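Business > Robotics > Products

Prastell puts its two-handed gripper kit on sale

Grestmont – Prastell has begun selling a pair of hand-held grippers for teams that want to record household work and use the recordings to train robots. The kit went on sale March 22, 2025, after a trial that started in January.

A person works with one gripper in each hand, and each one records from its own camera. The work covered in the trial was bedroom tidying, mostly clothes and bedding.
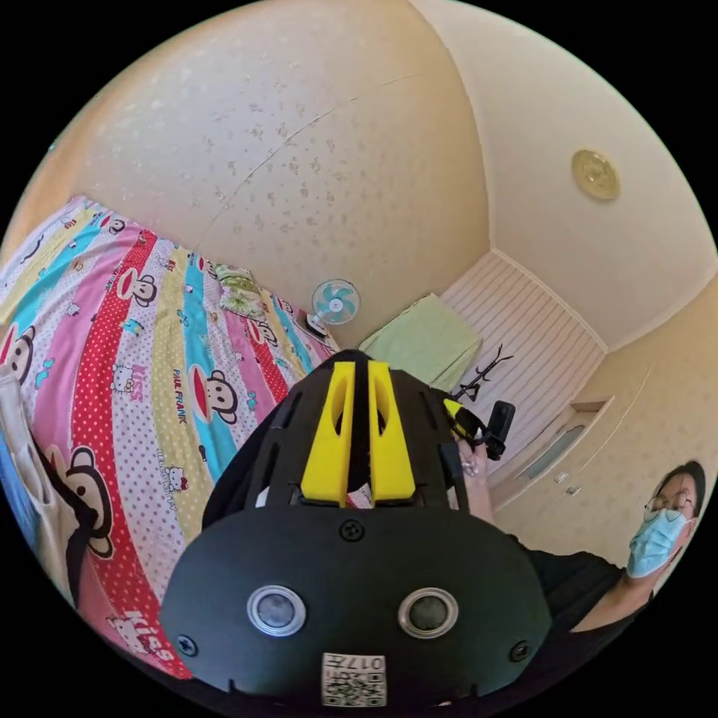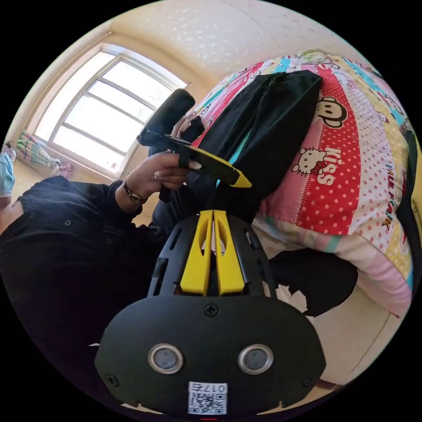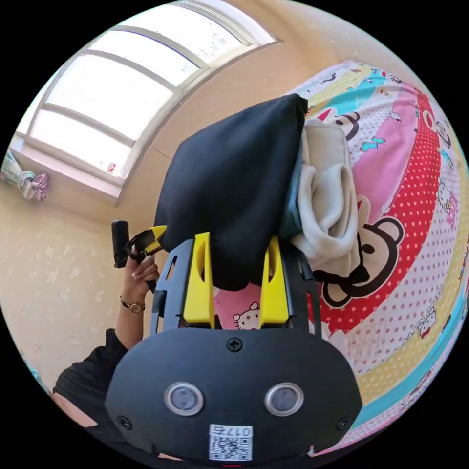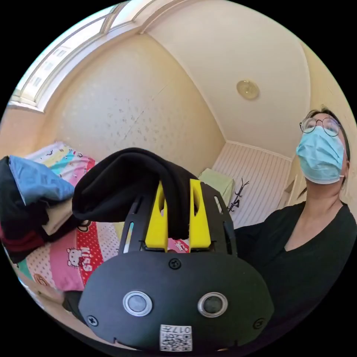 Hand-held grippers with yellow fingers during work in a bedroom. In the last picture, the fingers hold a black garment.

Prastell sells the grippers in matched pairs with a charging dock, a carrying case and spare fingers. It does not sell the robot arm. Buyers are expected to have their own, or to pass the recordings to someone who does.

Asmaa El-Sayed, who runs product testing at the company, said clothing was chosen for the trial because customers kept asking for it.

"Cups and boxes hold their shape," she said. "A pair of pants is different every time you pick it up, and you usually want two hands for it. That was the main request we had from people using our single gripper."

The trial took in 20 homes and produced nearly 1,000 recordings. El-Sayed said the fingers were changed once along the way, after an early version let thin fabric slip when it was pulled from the side. The version on sale has a softer inner face.

Each gripper carries a printed code that the software reads at setup, so that left and right recordings stay matched. Battery life is given as two hours of steady use. The software runs on an ordinary laptop and does not need an internet connection, though uploads to Prastell's storage service do.

The kit can be bought outright or rented by the week, with a minimum of two weeks. Rental customers get the same case and spares, and a setup call. The first batch is 200 kits, and orders placed now will ship in 9 days.

Donnelly, which handles repairs for the older single gripper, will also service the new pair. A separate storage plan from Sundotico is offered at checkout – it is optional, and recordings can be kept on a local drive instead.

Prastell said a version with a longer handle, meant for reaching shelves and closets, is being tested. It has not set a price or a release date.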